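Ebere Iyamu
Writeup of the left gripper fault on the folding cell, since a few of you asked. Thread.
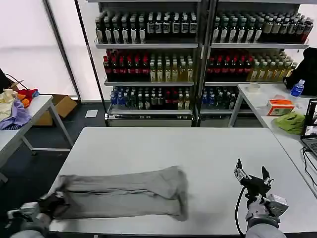 Setup first. Two arms, one table, garment folding. The left pinches a corner and holds, the right makes the fold. The policy is ours. The gripper firmware is Tratness stock.

The fault: on run 1874 the left gripper got an open command and stayed closed. The arm then started its retreat with the fabric still in the fingers. The garment went taut and the wrist force reading climbed until the protective stop tripped. No damage to the arm. One stretched sleeve.

First guess was mechanical. I pulled the fingers, checked the linkage, swapped the pads. Everything moved freely. Put it back together and ran 79 cycles without a fault, so that was an afternoon gone.

Second guess was the wrist cable. Flexed it by hand through the full range while logging bus errors. Zero errors. Left it alone after that.

What the log showed: the open command was sent and acknowledged. The acknowledgment only means the packet was received. It says nothing about finger position. Our retreat was gated on the acknowledgment. That part is my code and my mistake.

Why the fingers didn't move: the firmware drops a command that arrives while the grip force loop is still settling. Thick fabric settles slower. T-shirts never triggered it. Fleece and sweatshirts did, given enough runs.

Went back through 3316 logged runs looking for the same signature. Found 4. The other three had low enough tension that the cloth slipped out and the run was marked a success. Those labels are now corrected.

Fix, part one: retreat waits for measured finger width above threshold. If it isn't there in 400 ms, resend once, then stop and hold position.

Fix, part two: lower force limit on the wrist during any retreat. The old limit was set for reaching and was far too generous with cloth in hand.

Still open: the dropped command should return an error. Reported to Tratness in January, no firmware date yet. Until then, if you gate motion on a gripper ack, go check it.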